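Unit 4: Budgeting a Picking Cell
Instructor: Jaqueline Chávez

Price the whole cell before you ask for quotes. In the Elano plan the arm was $3719 and the gripper $2183. Spare fingers and baskets came to $600 and were left out of the first draft.
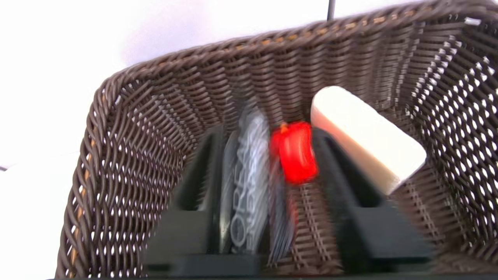
Fig. 2. Open gripper over a woven basket of mixed items.

Mixed items wear fingers at different rates. Budget one spare set per arm for the first 12 months.

For July: bring a parts list with prices and lead times.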